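# How a Community Center Works: A Guide for Young Members

The Tesasstead Community Center belongs to the people who use it. Children who come for swimming, art or homework club are members in the same way that adults are.

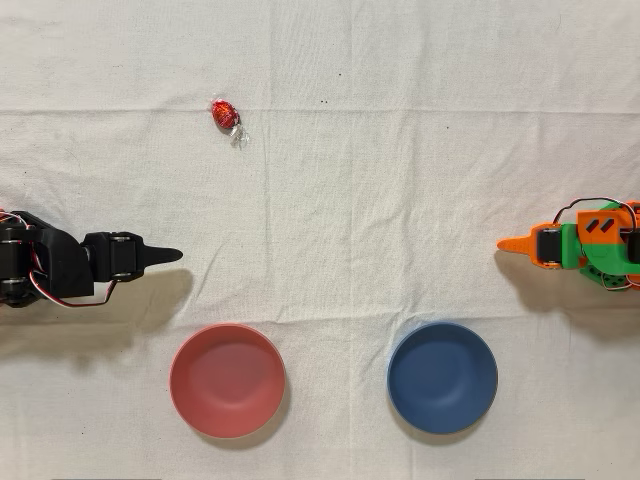

A community center is a building where neighbors of all ages can learn, exercise and spend time together. Tesasstead has 251 young members between the ages of 5 and 12. Some live on the same street as the center. Others ride the bus from Dokgate.

## Who pays for it?

Running a center costs money. Lights must stay on, the pool must be cleaned and teachers must be paid. Most of this money comes from membership fees. A fee is an amount a family pays each month to take part.

Some families cannot pay the full fee. The Odera Fund pays part of it for them. Last year the fund helped 144 children. The names of these children are kept private.

## Who makes the decisions?

A group of adults called the board meets every month. The board decides how money is spent and which programs are offered. The director then carries out the plan and leads the staff each day.

Children have a say as well. Every February, young members may fill out a Dundilis Card, named after the room where the first children's classes were held. Each card asks two questions:

- What do you enjoy at the center?
- What would you change?

The board reads every card. Longer library hours and a later swim class both began as ideas on cards.

## Words to know

**Member:** a person who has joined the center.

**Board:** the group that makes the main decisions.

**Fund:** money set aside for one purpose.

Cards are available at the front desk. An adult may help with the writing.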